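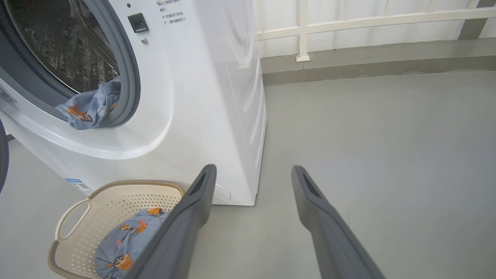
## Laundry notes from a small apartment, a thread

**1/** I've been meaning to write this up since December, when my neighbor Bahman Kordestani knocked on my door holding a sweater that would've fit a teddy bear. He asked what he'd done wrong and I talked for so long that his tea went cold. So now you all get the long version!

**2/** Wool first. Cool water, the gentlest cycle you have, and then roll it up in a bath towel and press (don't wring!). Lay it flat somewhere the cat can't reach. My grandmother dried hers on the dining table and we just ate in the kitchen that day.

**3/** Use less detergent. I know, I know, the cap has all those lines in it and the top one looks so official. I went down to 2 tablespoons for a normal load and my towels stopped feeling like cardboard within a few washes.

**4/** The rubber seal on a front-loader needs a wipe every so often, down in the fold where the lint and hair ties go to live. I do mine with an old rag while I'm waiting for the kettle. Then I leave the door open a bit so it can air out.

**5/** Kids' things with cartoon prints — inside out, always, and skip the dryer if you can stand to. My niece has one shirt she'd wear every single day of her life if we let her, and the picture on it has held up beautifully this way.

**6/** For those of us without a dryer, I pay $48 a year to use the drying room at Metby, the building behind ours. It's warm, it smells like soap, and I've had some of my nicest conversations in there with people whose last names I still don't know.

**7/** Someone always asks about stains, so: cold water for blood, dish soap for grease, and for turmeric, sunshine and patience. I once left a yellow-spotted apron on the balcony for most of a week and it came back white — I was so pleased I called my sister.

**8/** Bahman's sweater lives on his niece's stuffed bear now, and he's bought another one in the same green. I'm going over later to help him wash it, and he's promised dumplings. Tell me your own laundry tricks in the replies, I read every one!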